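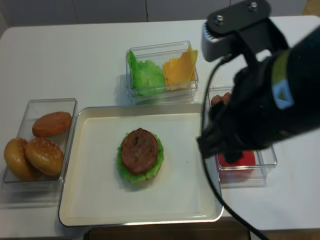

Runia's burger cell at the Dastport test kitchen is back up after two days off for repairs, the company said on Monday. The black arm had been missing its pick on the right-hand container, closing its fingers a touch high and coming away with nothing. Staff had blamed the gripper. It was the cable, which comes off the top of the arm by the bracket and curves down past the tray, and which had been pulling on its plug each time the arm reached its furthest point. The patty goes straight on the lettuce at this stage, no bun under it, so a missed pick early on throws out everything after.

Engineer Vasanthi Pinto swapped the plug on Friday and gave the cable more slack. Then a full re-teach of all the pick points, 19 of them, done by hand with the arm at slow speed. "The swap was ten minutes. The teaching was the rest of the day," she said.

The four containers also have to go back in the same spot after every wash. Until now that was done by eye. Pinto wants pegs or a marked mat fitted before the cell goes to its first customer, canteen operator Ginance, in March. No price given for either.

Other jobs done while it was off:

Gripper fingers taken off, cleaned and refitted. Grease had got in behind the left one.
Bracket screws checked and nipped up. One was loose.
Sensor grille brushed out. Now a daily job, was weekly.
Arm speed cut by roughly 40 per cent over the bun container, as buns were being knocked about on the way out.

The cell had made 2,576 burgers since its last service, according to the log. Supplier Gkikas, which built the gripper, recommends a strip-down well before that, and Runia admits the date was missed when the rota changed over the summer. A reminder now comes up on the screen at start of shift and the cell wont run until someone signs it off.

Pinto said the cheese is still the awkward one. Slices stick together in the box, and the arm sometimes brings out two. A softer finger pad is on order from Gkikas, delivery not confirmed. Staff are seperating the slices by hand in the meantime and standing them up so the corners are easier to grab.

Test runs carry on all this week, mornings only. Ginance is due to send its own people to watch, day to be agreed.

Home | News | Kitchens | Machines | Jobs | Contact
Posted 2024-11-25 by the news desk
Contact the news desk | Copyright, all rights reserved | Back to top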